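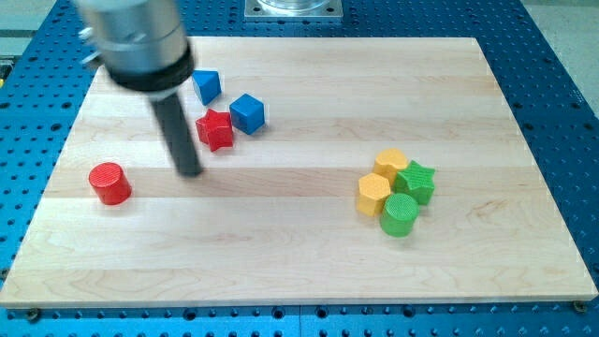
Breltent is hiring a bench technician for its hobby servo and controller group in Cumard. The job is mostly wiring, testing and repair of the servo controller boards and small robot kits we sell to schools, clubs and home builders. You will also answer technical e-mail from customers who are stuck on power, cabling or setup. Much of the work happens at a bench with a perforated metal top like the blue one shown here, and you should be comfortable clamping, bolting and re-bolting fixtures to it several times a day. Some tests use a plain wooden board laid over the metal with a few small blocks on it, and keeping those setups tidy and repeatable is part of the job.

The position is full time and based in our shop. Remote work is not possible for this role. You would report to Peninah Kariuki, who runs the test bench, and work next to Ngân Phan, who writes our firmware.

What you will do

Assemble and test controller boards before they ship. A normal production run is 600 boards, and each board gets the same checklist: visual check, power-up on a current-limited supply, serial link, and a sweep of every channel.

Find faults on returned boards and write up what you found. Most returns are reversed battery leads or a servo supply tied into the logic side by mistake. Some are harder. We expect a short written note on every return, including the ones where no fault is found.

Run endurance tests on servos and log the results. Our standard test is 1000 cycles under load with a check of end points and case temperature at set intervals.

Build cable sets and replace worn connectors on the test fixtures.

Answer customer e-mail two afternoons a week. Our customers range from middle school teachers to retired machinists, so you need to be able to explain a wiring diagram without talking down to anyone.

What we need from you

Two years of bench work in electronics, or a two-year degree in the field. Hobby experience counts if you can show us what you built.

Clean hand soldering, both through-hole and surface mount.

Able to read a schematic and use a multimeter and an oscilloscope without help.

Clear written English. You will write more than you expect - test notes, repair notes, e-mail.

Able to lift 40 pounds and to stand for part of the day.

Useful but not required

Some C or Python. Experience with PWM, serial buses or stepper drivers. Time spent coaching or mentoring a student robot team. Experience with the Roment test software (we will train you if you have not used it).

Hours and pay

Forty hours a week. Start time is flexible between 7 and 9 in the morning. Pay is hourly and depends on experience - we will give you the range on the first phone call. Health insurance starts after the first month. There are 11 paid holidays a year, plus paid vacation. The shop closes for the last week of December.

How to apply

Send a resume and one page describing a fault you tracked down and how you did it. Photos or a link to a project are welcome. Please put job number 2044 in the subject line. Applications go to Viola Costa in the office and must reach us by 2nd October.

Applicants we want to meet will get a phone call first, then a half-day visit. The visit includes a paid soldering and troubleshooting exercise on one of our own boards. All tools are provided, but you may bring your own iron if you prefer it.

Questions about the work itself can go to Peninah Kariuki. Questions about pay, benefits or access to the building should go to Viola Costa.

Print this page | E-mail this page

Related openings
Firmware Intern, Controller Group
Shipping and Kitting Assistant, Part Time
Technical Writer, Assembly Guides
Classroom Kit Testers Wanted

Contact | Copyright Breltent | Back to top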